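Home | Notebook | Sessions | Gear | Search

Filed under: Studio Notebook / Mixing

5/8/25

Back on the Hurkance single today. Pulled up the rough from the Astedham sessions first thing and played it in the car before touching a fader, and the chorus still drops when it ought to lift. The verse is so good, too – just the baritone guitar and her voice and that shaky little shaker part! Then the full band comes in and everything somehow gets smaller.

First guess was the bass. Muted it, no real change. Second guess was the vocal doubles, which I've been in love with since April and didn't want to be guilty, but yes, they're guilty. There are 17 vocal tracks in that session and most of them sing right on top of the lead in the same range. Cut it back to the lead and 2 doubles, panned the doubles wide, rolled off the lows, and the drums came back into the room like somebody had opened a door.

Tempo is 129 all the way through, by the way, whatever the lyric sheet says. I set the vocal delay off the lyric sheet and wondered for an hour why it was fighting the snare. Corrected on the sheet in red.

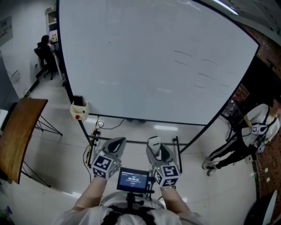
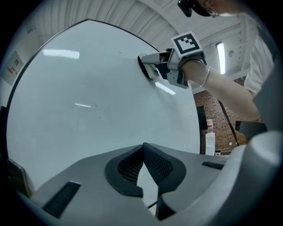

First one: timer at 00:00:12. Second one: the whiteboard.

Ran the drum bus through the Detberg after lunch. It does a lovely thick thing to the kick, but the left channel is down a hair from the right and crackles when you turn the input past noon. Contact cleaner helped for a while and then the crackle came back. Please don't use it on anything in stereo until I've had the lid off. Mono is fine, and I left it patched for the kick.

Pedal steel: used the second pass, the one with the late slide into the bridge. I know we all said the first pass was the keeper, and it's cleaner, sure, but the second one has that slightly drunk sway and it makes me grin every time. Have a listen and argue with me. The first pass is still in the session, muted and colored gray.

Mix is printed as 3217 on the big drive, plus an instrumental and a version with the vocal up a touch. The Schwerdtfeger people want files with no limiter on the mix bus, so I took mine off before printing. If it sounds quiet next to the rough, that's why – turn it up!

Still to do:
– breath before verse two, way too loud
– fade or cold ending? band is split
– ask for the correct spelling of the song title, I have it two ways
– Detberg input pot

Recent entries
Re-amping the baritone, part two
Steel guitar hum and the bad outlet
Room mics at Astedham
Which headphones lie about bass

Older | Newer | Top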